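Robot Rules: How Do Robots Stay Safe at Work?
Posted in: Kids Explain It > Machines & Inventions
12 shares | 4 comments

Robots don't get tired. They don't get bored either. But they can still pinch you, so there are rules. Lots of rules!

Rule one. Stay out of the robot's space when its moving. Many workplaces put a fence or a painted line around it. Cross the line, robot stops.

Rule two. Big red button. It's called an emergency stop, and anybody can push it. Yes, even the new kid.

Rule three. Go slow near people. A slow robot can be stopped before it bumps you hard.

Who makes the rules? Groups of engineers, mostly. They argue, write it down, argue some more. The finished rules are called standards.

At the Betdale workshop, Ada Bortolotti has her own list on the wall. It has 11 rules. Her favorite: "Know where your hands are. Know where it's hands are." 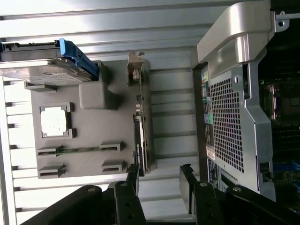

Computer parts need extra care. Hold a memory stick by the edges. Don't push hard if it won't go in, stop and check it's the right way around. Same rule for robots and for people. And power off first, always.

Try it at home: make a robot rule for your bedroom. What makes it stop?

COMMENTS (4)

Aoife Tierney: My class did the bedroom one. 20 rules!! Most were about little brothers.

Po-yen Tse: can the robot push its own red button

Li-hua Fu: Good question Po-yen. Some robots do stop themselves if they feel a bump.

Shih-chieh Chuang: more robots pls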